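Flirkwood canteen clearing: data card

Version 4, Nov 2, 2020
Maintained by Ye-seo Lim and Graham Fairclough, Sendorton site

Summary

Wrist camera recordings of a robot arm handling cups and glasses at the staff canteen in Sendorton. The set holds 527 recordings from the clearing station. It was made to train the grasping part of the clearing system and to give canteen staff and managers a shared record of what the arm is and is not asked to do.

What the work was before

Used cups came back on trays and were sorted by hand, one person to a shift, in front of the dishwasher. The post was called the pass. It meant standing in one spot, reaching forward and down, for the whole of the lunch period. Glenys Wainwright and Dean Ackroyd held it on alternate weeks and both were interviewed before the arm was installed. Notes from the interviews are in the staff folder and are not part of the release.

What the work is now

The arm takes single upright or leaning cups and glasses. Staff take everything else: stacked items, anything with cutlery in it, anything chipped. The person on the pass also clears faults, and this has turned out to be the larger share of the job. In August the fault log showed about 15 stops in a normal lunch period. Most are cleared by moving the item and pressing resume. No posts were cut. Hours on the pass were moved to the serving counter, which Dean Ackroyd asked for and Glenys Wainwright did not. Her objection is recorded in the change note and has not been settled.

Contents

recordings/ one folder per recording, wrist view only
labels/ grasp outcome, item class, who labelled it
faults/ the stop log, with free text from the person on shift
splits/ train and test lists

Item classes are cup, glass, other. Labellers work from the wrist view alone, at close range, where the rim is often out of view. If the class cannot be settled, the label is "other" — do not guess from neighbouring recordings.

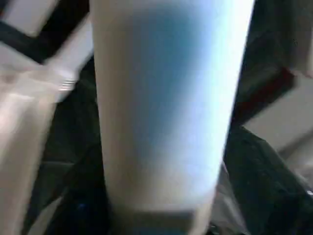
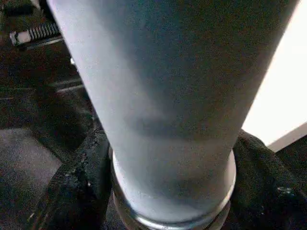
Wrist views, each with a pale vessel filling much of the picture.

Labelling

Each recording was labelled once by Lacey Lockwood and checked by a second person from the canteen. Canteen staff were paid their normal rate for checking, in working hours. Where the two labels differ, both are kept. Of the 527 recordings, 300 have a second label so far.

Known problems

Motion blur is common during the approach. Frosted and matte surfaces are confused with each other by the baseline model, and staff report that it grips glasses too high. Free text in the fault log is uneven: some shifts wrote a line for every stop, others wrote nothing. Missing text should not be read as a shift without stops.

Privacy

Recordings in which a face or name badge could be seen were removed before release. Shift initials in the fault log have been replaced by random codes. The log must not be used to compare one worker with another. This was a condition of the staff agreement and it applies to anyone who receives a copy.

Not suitable for

Estimating how many staff a canteen needs. Judging speed of work. Training on stacked items, which are absent by design.

Changes

Version 4 adds the fault log and drops recordings from the Clerkton trial, where the station height was different. Version 3 labels used a single class for cups and glasses and should be replaced. The Grabowska tray fittings are still to be documented — ask Graham Fairclough for the drawings.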